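How a Museum Looks After Its Collection
Whitlock Museum Learning Pages, for readers aged 8 to 11

A museum is a place where objects are kept safe so that people can study and enjoy them. The Whitlock Museum cares for 2,684 objects. Only 137 of them are on display. The others are kept in quiet rooms called stores.

Every object is given its own number when it arrives. The number is written in a record called a register, together with the name of the object, where it was found and who gave it. The oldest entry in our register is a brass school bell from Clodby.

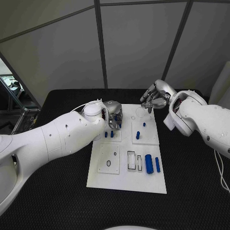 Why are the lights in a museum often low?

Bright light slowly fades paint, ink and cloth. Once a color has faded it cannot be put back, so museums keep the lights low in rooms that hold delicate things.

Damp air is also harmful. It can make iron rust and help mold grow on paper. Staff check the air in each store every morning and write down the result. Insects are a third danger. The larvae of clothes moths eat wool and feathers, and sticky traps are set near the doors to show whether any have come in.

The person who repairs and protects objects is called a conservator. Our conservator is Maureen Pearce.

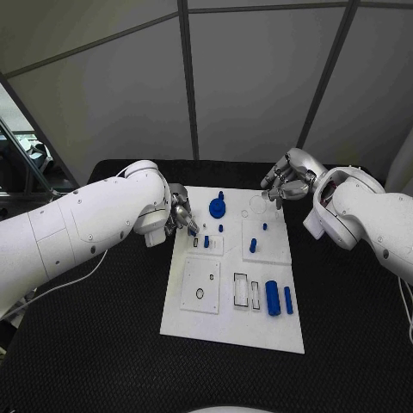
A conservator works slowly and keeps notes on every change. Cleaning one old quilt may take 30 hours. Before the work starts, the quilt is checked for loose threads and weak seams.

Words to know
Register: the list of everything a museum holds.
Store: a room where objects are kept when they are not on display.
Larvae: young insects that have not yet become adults.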